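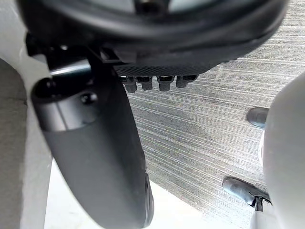 Wrist camera view, gripper finger at left, carpet behind.

Does wrist camera view help or hurt grasp success on thin, flat items?
Posted by Berkay Kocabaş

We are trying to reproduce the ablation in the Semeten report (kitchen tasks, bimanual arm, imitation policy). They train one policy on head camera plus wrist cameras and one on head camera only, and they claim the wrist input matters most for flat items. Our numbers go the other way. With 50 demonstrations per task, the head-only policy does better on flat items and worse on cups. Same network, same learning rate, 3000 steps of warmup. In our wrist images the housing takes up the whole top of the picture and one finger covers a good part of the left. Is the crop the problem, or do we just need more data?

Li-hua Lam

Check the crop first. A fixed center crop keeps the housing and throws away the fingertip, so the policy gets pixels that never change.

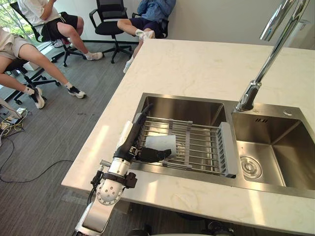
Flat items are the hard case in this ablation for a reason that has little to do with camera count. The height error at the moment of closing has to be small, and a head camera sees that height badly. A paper towel lying on the rods of a drying rack, with the fingertips hovering just over it, looks nearly the same from the head at two different heights. The wrist view should separate those two, but only if the fingertip and the contact area are both in it. In our runs we moved the crop down, retrained, and the wrist policy passed head-only on towels. We used 103 demonstrations, so I can't say whether the crop alone would do it at 50.

Two other things to check:
Timestamps. Our wrist stream lagged the head stream by 3 control steps until March. Cups tolerated it, towels did not.
Augmentation. Color jitter on the wrist images was fine. Large random shifts were not — they remove the height cue you added the camera for. 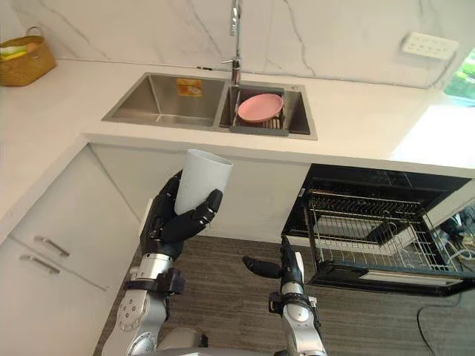

Cup task, left hand, head view.

Dilek Duman

More data. We had the same thing on the Kanico setup and it went away.

Erhan Demirtaş

Agree with Li-hua on the crop. I would also report cups and flat items separately. The cup stays upright in the hand with the rim visible from the head, so head-only already does well there and an averaged score hides the effect. Also fix your evaluation start poses before comparing anything. Ours were set by eye and the spread between two operators was larger than the gap between the policies.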